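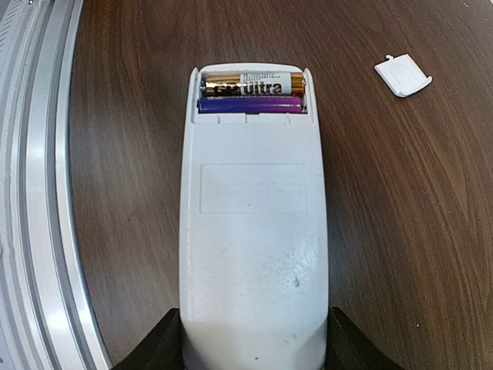 I've been waiting for this one all spring — Orkgate is coming back for series 2! The news slipped out at teatime, tucked at the bottom of a post about the soundtrack, and my phone hasn't stopped buzzing.

Filming starts in Girnham in May, mostly down by the harbour again, and they're after 310 extras for the big wedding episode (a wedding, after that ending?). I've put my name down, obviously. So have my mum and both my aunties, and one of them can't stand the show.

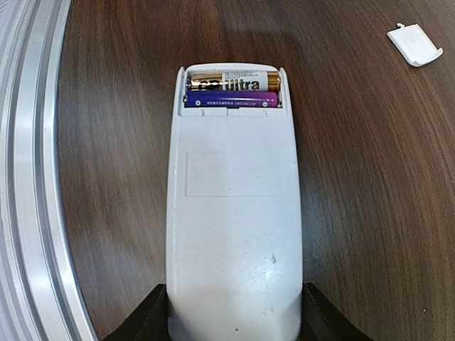

A white remote with two AA batteries in the back.

The whole main cast has signed up, including the lad who plays the ferryman, and I'm so glad, as he was the best thing in it. There's a new family moving into the pub too. No word yet on who's playing them, though the fan forum already has a guessing thread with 233 replies and a fair bit of shouting.

It should be on screen before Christmas, in the same nine o'clock slot. I'm starting the first series again tonight, and I'll post the extras form as soon as the link works properly.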